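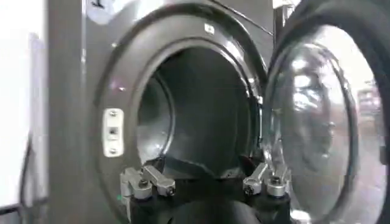

Wrist camera view at the pre-grasp pose, door open

Wrist camera loses the drum opening at close range – fix in software or move the camera?

Student project, team of four, final demo in November. The task is to reach into a front loader, pick up one item and bring it out. The arm drives to a pre-grasp pose in front of the opening, then a circle fit on the black ring gives the center and the arm moves in along the drum axis.

At 17 cm or more from the panel the fit is stable. Closer than that, the gripper body hides the bottom of the ring and the center estimate drifts upward, by 11 mm in the worst run. The door glass also gives false edges from room reflections. We use the Segers circle fitter with default settings and 1,000 iterations. Raising the iterations changed nothing.

Is there a standard way to handle this, or should the camera go higher on the bracket? The bracket is a Filitz print and takes a day to redo.

asked by zarkari_team2

Answer 1 (accepted)

More iterations will not help. Your inliers all come from the upper arc, so the center is poorly constrained vertically, and any bias in the edge points goes straight into it.

1. Mask the gripper. It is fixed relative to the camera, apart from the fingers, so one static mask per finger opening is enough.
2. Fix the radius. Measure the ring once with calipers and fit only the center.
3. Discard everything right of the hinge side before fitting. The rim of the door glass is a second circle of similar size and will win some fraction of the time.
4. Use the latch plate. It is bright, on dark background, with three screws in a vertical line. With the screw spacing known you get a check on scale and roll.

Also, your camera looks slightly upward at the panel, so the ring projects as an ellipse. Rectify first or fit an ellipse with the aspect fixed from the arm pose.

Fenna Timmermans

Answer 2

We did this last year with a Jornier arm. Took the fit at some 16 cm, froze it, and went in blind on joint encoders. Worked fine unless somebody bumped the table.

Answer 3

move the camera

Comment on Answer 1, from zarkari_team2

Mask and fixed radius are in, and the drift is down to 2 mm. Latch plate not tried yet – the upper screw head washes out at our exposure setting.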